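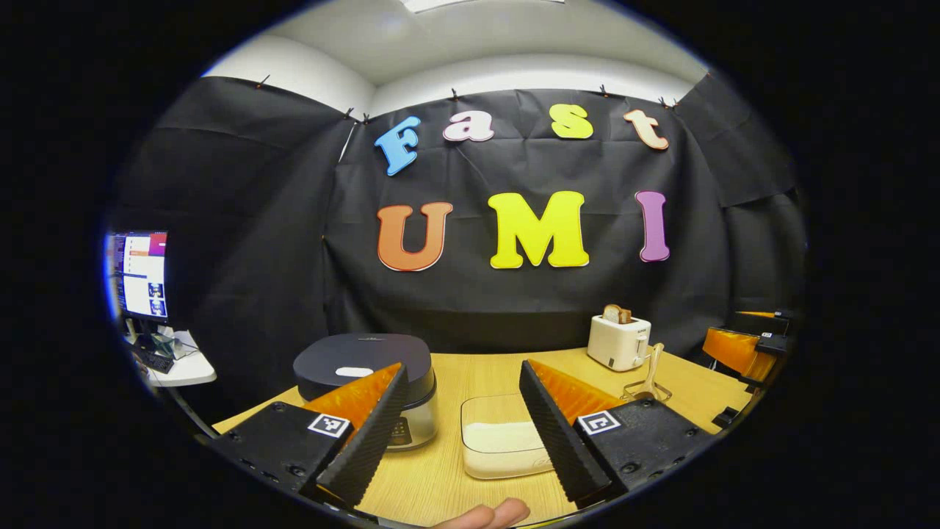
From: Phong Quan
To: kitchen-automation list
Subject: Re: Staffing the demonstration tables after the switch

Si-eun,

Comments inline. I have trimmed the parts about the purchase order, which Kandale is handling separately.

> On the line changes, Si-eun Chae wrote:
>
> The prep staff have asked me what happens to their hours when the rice
> and toast steps move over to the arms. I told them I would get an
> answer in writing. Right now they have heard three versions from
> three people.

The written answer is that hours stay as scheduled through the end of the current rota, which runs into May. After that the split changes. Each person on the prep rota will spend 2 hours of a shift recording with the hand-held grippers and the remainder on regular prep. Recording time is paid at the prep rate plus the equipment supplement, the same one the slicer operators get. Simanjuntak confirmed this with payroll and I have it in a form I can forward.

What I can't give you is a number for next year. The arms cover scooping, lid handling and toaster loading if the policies train well. They do not cover receiving, allergen checks, cleaning or anything with a knife. I would rather the staff read that list than a promise about headcount that I have no authority to make.

> Second, several of them object to the word "operator" on the new
> rota. They say they are cooks.

Agreed, and changed. The rota template now says "prep (recording)". The export script still writes "operator" in the header of each episode file. Renaming the field breaks the Zelura import, so it stays until their next release.

> Third, how many demonstrations is one person expected to do? The
> sheet on the door says 2000.

2000 is the target for the whole rice task across everyone on the rota. It was never a personal quota. The sheet should have said so. Please take it down and I will send a replacement. Of the 2000 we have 900 that passed the quality filter. Rejected episodes are not tracked by name in the report that managers see, and I have asked Baten to drop the name column from the raw log as well. A station ID is enough to debug a bad calibration.

On rejections, the usual causes so far:

- A marker on one of the fingers is covered during the grasp, by a sleeve or by the rim of the container. Gripper width can't be recovered for those frames.
- The jaws are closed too fast on the paddle handle. The soft pads deform and the paddle rotates. A person corrects for this by feel. The recording has no force channel, so the policy learns the rotation without the correction.
- The episode is started before the tool is in the ready position. Tracking then initializes late and the first part of the trajectory has to be cut.

The second item is the one where the cooks know more than we do. Two of them have pointed out that they hold the paddle lower down when the rice is sticky. Our task sheet specified a fixed grasp point near the top. I have removed the fixed point. If others have similar objections to the task sheet, I want them before the toast task is frozen.

> Fourth, wrists. I have 7 people on the rota and I have had wrist
> complaints from some of them already. Nobody had complaints from
> using an ordinary paddle.

This needs to be fixed before we add volume. The tool is heavier than anything it replaces and most of its mass sits forward of the hand. Proposed limits, effective as soon as you agree to them:

1. No continuous recording block longer than 20 minutes.
2. Alternate hands between blocks where the task allows it.
3. Anyone with a complaint comes off recording that day with no loss of the supplement.
4. Table height is set per person at the start of the block and written on the block log.

Item 4 means recalibrating the fixed view each time the table moves. That costs us a few minutes per block and I accept the cost.

> Last, who decides when a step is handed over to the arm for good?
> At the moment it looks like whoever is nearest the stop button.

The draft procedure has the shift lead sign off after a trial period in which the arm runs with a cook present and the cook can return the step to manual at any time, without giving a reason. A returned step goes in the log as "manual", with no fault code attached. I would like the same shift lead to hold sign-off for software updates too. Kandale disagrees on that point and wants updates approved centrally. If your staff have a view, send it to the list so it is on record alongside his.

The revised task sheet and the replacement for the door will go out with the next build.

Phong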